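Sponsors, Mentors and the Long Lunch: Notes from Our Women in Leadership Circle

If you have been meaning to join the circle and keep putting it off, I hope this month's item will give you a friendly push.
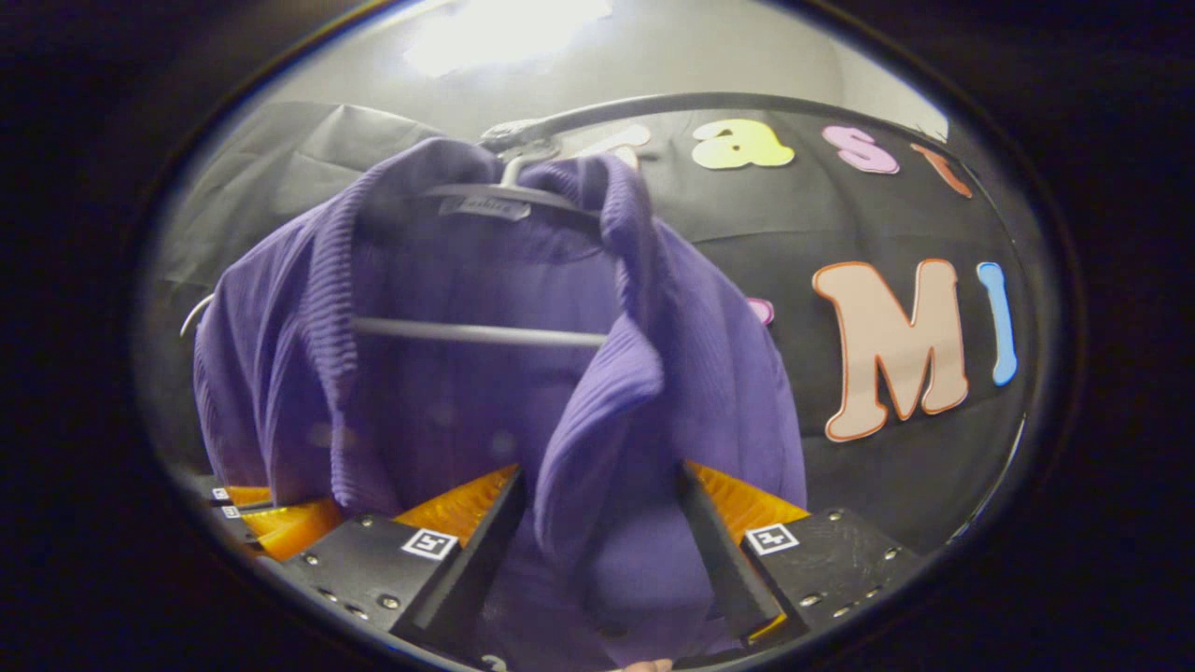 A reader at the Redness office wrote in to say that she has had four mentors in her working life, all of them kind, and that not one ever put her name forward for a job. She wanted to know whether she had been unlucky or had been asking for the wrong thing. I read her note twice over my coffee and then brought it along to our August lunch, where it took up the whole hour and a good part of the walk back to the parking lot!

The word that kept coming up was sponsor. A mentor will talk things through with you, read your draft, tell you that your slides are too crowded (mine always are). A sponsor sits in the room where the staffing gets decided and says your name out loud. Plenty of us had the first and had simply assumed the second would come along with it in time.

The team from Vermeulen has been working on this for a while now, and they were generous enough to tell us how they went about it. Each senior manager there, man or woman, is matched with 3 people from outside their own department, and twice a year they have to write down which openings they recommended those people for. That second part was added later. In the first round everybody had lovely chats and very little got written down, so they changed the form. There are 24 managers taking part at the moment, and they would like more of them to come from the warehouse side, where the shifts make it hard to find a quiet half hour.

Someone from Stasine asked what the men in the program get out of it, and I thought the answer was a good one: they learn who works down the hall. One manager told the group he had been picking project leads from the same short list for years and had never noticed that he had a list.

We also talked about the awkward business of asking. Several of you said you would sooner clean out the office fridge than walk up to a director and say, would you recommend me for this? The advice around the table was to make it small and particular. Name the job, name the date it closes, and send two or three lines the person can forward without having to rewrite them.

Our next lunch will be at the Nurov building, in room 282, at noon as usual. Bring your own sandwich, and bring a colleague if you have one who is on the fence. The sign-in sheet will be by the door, and I'll save seats near the window for anyone coming over from the early shift.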